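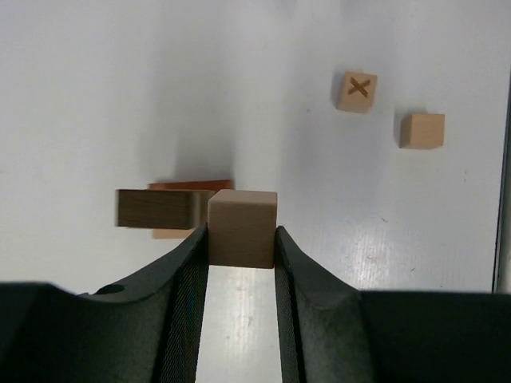 About Wosness

Wosness is a small language school in Jallbridge. We teach evening courses to adults who have moved here for work or for family, and who want to speak with their neighbors, their bank and their children's teachers without fear.

We opened in December with one room and 2 teachers. Today we have 80 students in the evening groups. One lesson takes 45 minutes, then there is tea, and many students say they learn the most during the tea.
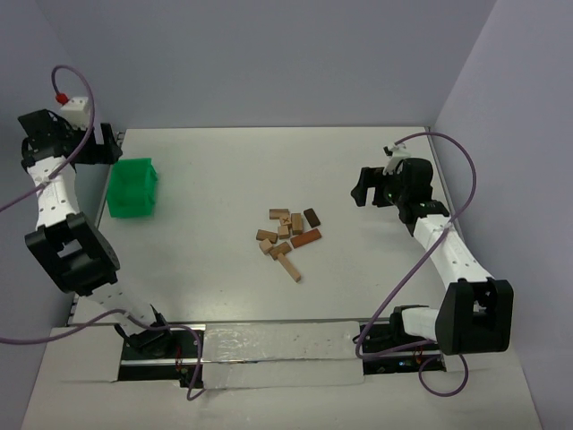 Lwazi Mkhize writes to us that the first month was hard for him. I understood the teacher but not the bus driver, he says, and I was glad when we started to practice with fast speech and bad telephone lines.

We listened to such remarks and changed our program. Every course now has a listening evening, where we play real announcements and voice messages. The student may ask to hear them again as many times as needed.

Our textbook is called Tu. We wrote it ourselves, because the books we could buy were made for tourists. It has no hotel chapter - instead it has chapters on renting, on the doctor and on the school meeting.

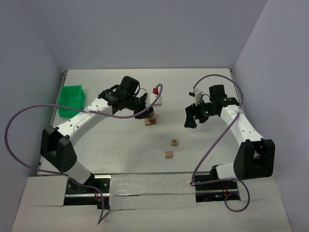

It also has a short grammar part at the end, which the teachers use only when a student asks for it. The beginners' group is called Isberg, and it never has a test.

How we teach is simple. We start from what a person already can say and add a little each evening. A beginner receives short words first, and these are put together like small wooden blocks on a white table, until there is a sentence that can stand. Mistakes are corrected after the speaker has finished. 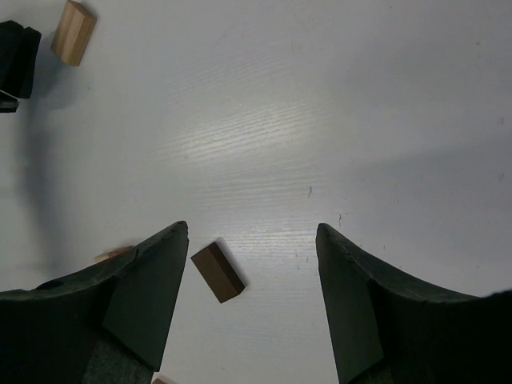

Prices are the same for everybody. A full course costs 100 dollars, and the book is included. It can be paid in two parts, and you may visit one lesson before you decide. We keep the first page of every notebook for your own questions, and the rest may stay as bare as the white tabletop between lessons until you are ready to write. Please bring a pencil.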